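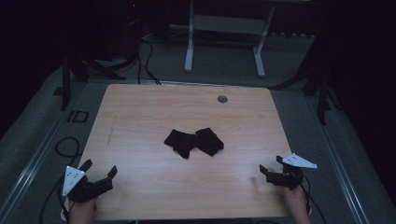
Issue 38, page 14

Home Features Interviews Mending Subscribe Log in

We use cookies to remember your settings. Accept / Manage

"Black is the worst one, everyone thinks it's the easy one"

October. Words by the features desk

Lempi Ruotsalainen is late, then on the phone, then eating a sandwich standing up. Monday, half past eight in the morning, and the dye kitchen at Saarela is already too warm for a coat. She runs it. Has done for eleven years, before that she was at Zenham on the finishing side, before that a school canteen. "Same job," she says. "Big pans and people waiting."

Saarela re-dyes clothes. You post them a shirt gone grey at the collar, they post it back black, or navy, or a brown they call Witero after the street they started on. Last year they put 838 kilos of cloth through the vats. Most of it black.

Why so much black? "Because it's what people wear to work. Waiters, hairdressers, the lot who do sound at concerts. A black shirt gets washed twice a week for a year and then it's not black, it's a sort of sad green. They don't want a new shirt. They like that one."

So you just dye it again. She pulls a face. "You don't just anything. Black is the worst one, everyone thinks it's the easy one. Put two blacks next to each other on a pale table and you'll see it, one's red underneath, one's blue. Customers see it too. They'll see it on the bus, and ring me from the bus."

There is a kettle on, two vats on, a radio somewhere. She checks a thermometer mid-sentence and writes the reading on her wrist in biro.

How does she match them? Daylight, mostly. By the north window before noon, never after three in winter. There's a light box, bought second hand, which she doesn't trust. "It's a good box. I just don't believe it." She wets a corner of the cloth first, looks at it wet, looks at it dry, then goes away and does something else for ten minutes. Comes back. If it still looks right it's right.

Cotton takes the dye well, linen too. Viscose she likes, "drinks it up". Polyester she sends home with a polite note, the vats don't run hot enough. The blends are where the trouble is. A shirt that's mostly cotton comes out fine and then the stitching stays grey, because the thread was polyester all along, and somebody has a black shirt with a pale line round every seam. Some people ask for that now. She can't account for it.

"I had a man send me five shirts and ask could I make sure the thread stayed white. I said I can't make sure of it, I can only fail to stop it."

We walk through to the drying room. It's long and narrow and used to be a bakery store, there's still flour in the floorboards if you know where to poke. Things hang by the hem. Never the shoulder, she says, you get a point. Aprons on one side. Saarela does the aprons for a chain of cafes, 200 a month, in and out inside a week, and it's the aprons that pay the rent.

Did she ever think of doing only aprons? "Every January."

The money is not great, she's open about that. A shirt costs less to re-dye than to buy new but not by much, not if you're buying the cheap ones. Salt's gone up. Gas went up and came down a bit and went up. The old water bill was bad enough that they spent a summer working out how to use each rinse twice, the last rinse of one load becoming the first of the next. Took 569 litres off a full day's work. She has the number written on the wall over the sink in marker pen, underlined.

"I was so pleased with that. I told my sister and she said oh, good. That was it! Oh good."

She learned from a woman at Zenham who wouldn't write anything down. Recipes by the handful, times by the news on the radio. When she retired the recipes went with her, and Lempi spent most of a year getting a decent navy back. So now it all goes in a book. Hardback, squared paper, stained right through in places. Each page has a snip of cloth stapled in and the sums next to it, weight of goods, weight of dye, how much salt and when. She's on the fourth. The first is in a biscuit tin becuase the spine went.

Could I see the navy page? I could not.

What do people get wrong at home, then. She's got this ready, clearly been asked before. They don't weigh it. They guess, and one packet does for a T-shirt and they've put in jeans and a towel. They don't wash it first, so the dye goes round every bit of old deodorant. And they stop stirring. "Everyone stops stirring. They go and look at their phone. Then it's patchy and they say the packet was no good."

And too small a pan. Cloth needs to move. If it's sat folded you get a mark on the fold and that mark is there for life.

What about keeping it black once it is? Cold wash, inside out, out of the sun. Not too full a drum. She's no time for special detergents, though she allows that a company called Zemik sends her theirs free and she does use it, on the floor.

Her own clothes, for the record: grey jumper, blue trousers, both undyed since the day they were bought. Hands are another matter. She wears gloves, two pairs when it's black, and still gets it under the nails. At her niece's wedding she kept them under the table through the speeches.

There's a plan to take on the unit next door. 800 square feet, a proper drain, a loading door that shuts. She's been to look at it four times and keeps finding reasons. The roof. The parking. The last tenant left a smell, nobody can say what of. "If I had it I'd do wool. You can't do wool in here, not properly, one person opens the back door and the whole lot felts." She'd want someone young to do the wool, she says, someone who hasn't got habits yet. She has someone in mind but won't say who as they've got a job at the minute.

A buzzer goes. She's off, lid up, long paddle in, face turned away from the steam. I ask over the noise if she'd still be doing this in ten years and she shouts back something I don't catch, then something I do, which is could I move, I'm stood in front of the salt.

Saarela takes postal orders all year. Allow three weeks, four before Christmas. Empty your pockets first, she found a tooth once.

Get our stories in your inbox every fortnight. Enter your email. You can unsubscribe at any time.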